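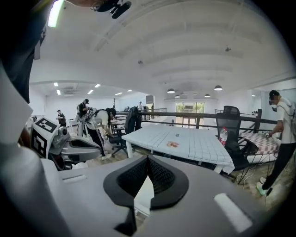
Local News

Shared workroom gets new tables ahead of May open evening

The ground-floor workroom at the Flindodis building has been set up again after a repaint, and members were back at the desks on Monday. Two tables now stand near each other in the room, a large one under a white cloth with a grid of thin black lines, the other under a red-and-white check. Black office chairs are placed by the tables and desks.

Simão Baptista, who runs the building for the owners, Mösli, said the cloths were a cheap way to protect the tabletops until new ones can be ordered.

"The old surfaces were scratched all over," he said. "People like the grid. They lay things out on it and keep them straight, so we may end up keeping it."

Cabling is next on the list. White cables still hang in a tangle under the checked table, and Baptista said an electrician from Temeck will fit trays beneath both tables before the end of the month. Members are asked to leave the floor under the tables clear on the day of the work — a notice will go up by the front desk.

The repaint closed the room for 5 days. Members who paid for desk time during the closure will have it added to their next booking and do not need to apply.

Room 503, which was used as overflow space during the work, has gone back to Inik, the design firm that rents the fifth floor.

The open evening will start at 6 p.m. and is free. There is space for 60 visitors, and places can be reserved at the front desk. Jackets, bottles and other belongings left on chairs overnight will be moved to the lost property shelf before the doors open.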